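Rubriques > Comptes rendus > Visites de sites > Plostthorpe

Visite du site d'essais de Plostthorpe : retour sur un défaut de préhension en milieu domestique

Compte rendu mis en ligne le 20/8/26

Le site de Plostthorpe reçoit des visiteurs extérieurs deux fois par an. La session de cette année portait sur un seul sujet, le rangement d'un salon par un robot à deux bras, et plus précisément sur le défaut de maintien d'effort qui a conduit l'exploitant, Batwood, à suspendre les essais de manipulation de textiles en novembre. Les mains sont fournies par Cabrera. La reprise s'est faite sous conditions, et ce sont ces conditions que l'on venait examiner.
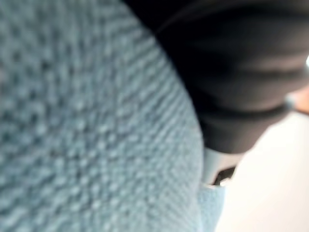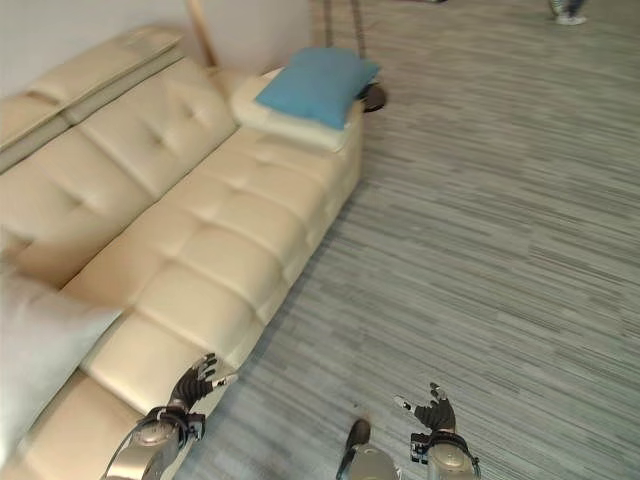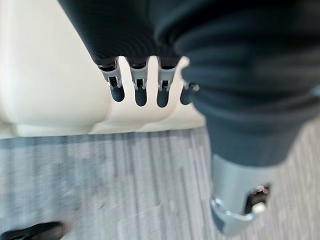 Pour un lecteur du compte rendu précédent, qui a réagi par écrit avant la visite, la suspension était disproportionnée : un coussin pincé trop fort n'a jamais blessé personne, et le même défaut sur une ligne d'assemblage aurait été corrigé entre deux postes sans arrêter le programme. Il ajoutait que les essais en logement servent à trouver ce genre d'anomalie, et qu'à tout arrêter au premier écart on finit par ne plus rien apprendre. L'objection a été reprise dès l'ouverture de la session. La réponse de l'exploitant tient en une phrase : le défaut en cause ne concerne pas le niveau de l'effort mais la capacité à le relâcher sur ordre.

Description du défaut

Lors de l'essai d'origine, le robot devait saisir une housse, la soulever et la déposer. La saisie s'est déroulée normalement. À la dépose, la commande d'ouverture a été émise, acquittée par le contrôleur de la main, et n'a pas été exécutée. Les doigts sont restés fermés à l'effort de consigne pendant 15 secondes, durée au terme de laquelle l'opérateur a actionné l'arrêt d'urgence. L'arrêt a coupé la puissance des bras. Il n'a pas ouvert la main, la transmission des doigts étant irréversible hors tension. La housse a été dégagée à l'outil.

Deux anomalies distinctes se superposent donc :

- une commande acquittée mais non exécutée ;
- un état de repli (main fermée, hors tension) qui maintient l'objet saisi.

La première relève du logiciel. La seconde est un choix de conception, justifié dans un atelier où lâcher une pièce lourde est le risque principal, et beaucoup plus discutable à côté d'un canapé où quelqu'un peut s'asseoir.

Cause retenue

L'analyse a été confiée à Destton, qui en a présenté les conclusions pendant la visite. Le contrôleur de la main estime le contact à partir du courant des moteurs. Sur un objet rigide, le courant monte d'un coup et le seuil est franchi sans ambiguïté. Sur un textile épais, il monte lentement, plafonne, redescend quand la matière se tasse. Le contrôleur interprétait ce tassement comme un début de glissement et relançait le serrage. La boucle de compensation était prioritaire sur la commande d'ouverture : tant que le glissement supposé persistait, l'ordre d'ouvrir restait en file d'attente. L'acquittement portait sur la réception de l'ordre et ne disait rien de son exécution.

Le comportement a été reproduit au banc avec plusieurs tissus. Il n'apparaît qu'au-delà de 70 % de l'effort maximal, ce qui explique qu'il soit passé à travers la campagne de qualification, menée à effort réduit. Ce point a été peu commenté pendant la session et aurait mérité davantage de temps. Une qualification conduite sous le domaine d'emploi réel ne qualifie pas grand-chose.

Mesures correctives

Quatre modifications ont été appliquées avant la reprise.

1. La commande d'ouverture préempte désormais toute boucle de compensation.
2. L'acquittement est émis après mesure d'un déplacement effectif des doigts. Sans mouvement constaté au bout de 2 secondes, le robot passe en défaut et le signale.
3. L'effort de serrage est limité par logiciel pour toute tâche textile.
4. Une ouverture manuelle a été ajoutée, accessible sans outil.

Une cinquième mesure, le remplacement de la transmission par un modèle réversible, a été étudiée puis repoussée. Elle impose de revoir le dimensionnement des moteurs. Batwood n'a pas communiqué d'échéance.

Observations sur place

La démonstration se tient dans un salon meublé, sur moquette grise à motif de rayures. Le canapé, clair et capitonné, constitue un cas difficile pour la perception : surface légèrement brillante, plis nombreux, coussins posés à chaque extrémité. Les visiteurs suivent l'essai depuis la pièce voisine, sur écran.

Le scénario comportait une saisie, un transfert et une dépose, répétés 10 fois. Aucune non-ouverture n'a été relevée. Une dépose a été interrompue par le passage en défaut décrit au point 2. L'équipe a attribué l'événement à un frottement de la matière contre le côté d'un doigt, qui aurait ralenti l'ouverture sans la bloquer. L'explication est plausible. Les relevés de courant correspondants n'ont pas été montrés.

L'ouverture manuelle a été essayée hors tension par plusieurs participants. L'effort à fournir est acceptable. L'accès l'est moins lorsque la main se trouve sous un accoudoir ou contre un dossier, le levier étant placé du côté du poignet. La remarque a été notée.

L'arrêt d'urgence, lui, conserve son comportement initial : puissance coupée, main dans l'état où elle se trouve. L'affichage réglementaire à l'entrée de la zone a été complété en ce sens. Il reste que l'opérateur qui appuie sur ce bouton s'attend à ce que l'objet soit libéré, et que l'incident de novembre a montré combien cette attente est forte, y compris chez du personnel formé.

Points ouverts

La limite d'effort du point 3 est appliquée d'après la tâche déclarée, sans détection de la matière réellement saisie. Une erreur de déclaration la contourne. Interrogée à ce sujet, l'équipe a indiqué qu'un classement automatique par le courant moteur était à l'étude, c'est-à-dire par la grandeur même dont la mauvaise interprétation est à l'origine du défaut.

Le rapport de Destton doit être transmis aux participants avec les relevés du banc. Les demandes de relevés complémentaires sont à adresser au site de Plostthorpe.

À lire également
Arrêt d'urgence et état de repli : deux notions à ne pas confondre
Plostthorpe : compte rendu de la session précédente
Mains Cabrera : notes sur la transmission irréversible
Estimer un contact par le courant moteur, limites de la méthode
Qualification à effort réduit : que vaut le certificat ?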